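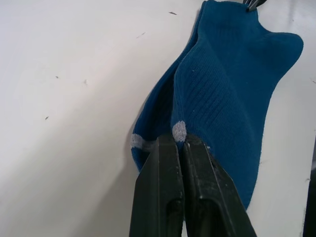 I've worked in laundries since I was nineteen, and if you'd asked me which job would go to the machines last, I'd have said socks. Sheets went ages ago. Towels too – you feed them in at one end and they come out the other folded better than my mum ever managed. But socks are floppy, they hide inside each other, and every one of them seems to have its own opinion about which way is up.

Well, the robots are doing socks now. We've got two arms on a white table at the far end of the Pulanton building, past the big dryers, and I've spent a lot of my tea breaks this winter watching them. I have feelings about it, and they don't all point the same way.

We do the washing for care homes and a couple of boarding schools (Claro is the name on the vans, if you've seen them about). Every sock has to get back to the person it belongs to, with its partner. On a busy day that's 700 pairs, and until last September it was all done by hand, by four of us round a bench with the radio on. I loved that bench. I also went home from it with a neck like a plank, and I don't want to pretend otherwise just because I miss the chat!

What's changed most is who I talk to. Four of us used to sort, and now it's two of us and the arms, with the other two moved over to uniforms. No one lost their job, and management say so a lot. Fair enough, it's true. But the uniforms are upstairs, the breaks are staggered, and I can go a whole week without hearing what Irina Vlad thinks of last night's telly. You won't find that on any chart. 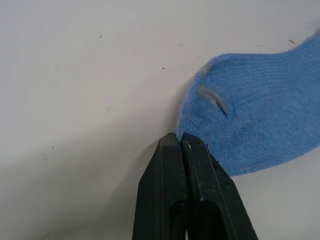
A light blue sock on the table, with the gripper's fingers closed at its toe.

Then there's the matter of what the job is now. I used to be a sorter, and a quick one if I say so myself. These days I'm officially an operator, so I put things down, I watch, I step in when something snags and I press the button to carry on. We call the arms Jito, both of them, like they're one person. The training took two days and I got a certificate. I didn't get a rise. That's my biggest grumble, and I'd say it to anyone upstairs who asked. If it takes training to do, and you're trusted to look after a machine that costs more than my house, then it's skilled work and it ought to be paid like it.

I'll give the thing its due, though. It never gets a sore neck, and it doesn't mind what's come out of a care home laundry bag on a Monday. My hands have been better this winter than they've been in years. There's a fiddly sort of patience in the way those fingers take hold of a toe that I rather like, and I've caught myself cheering it on.

What bothers me is how it was done. We were told on a Thursday and the table was in by the weekend. They could have sat down with us first – we'd have told them which bags cause trouble, where the bench light is bad and which hours we're rushed off our feet. They've asked me all of that since, bit by bit, usually while I'm trying to do something else.

So if your place is getting one, ask early what your job will be called and what it'll pay, and get it on paper. Ask where your mates are going to be sitting as well. I didn't think to, and I'm still trying to get my breaks moved so they match Irina's.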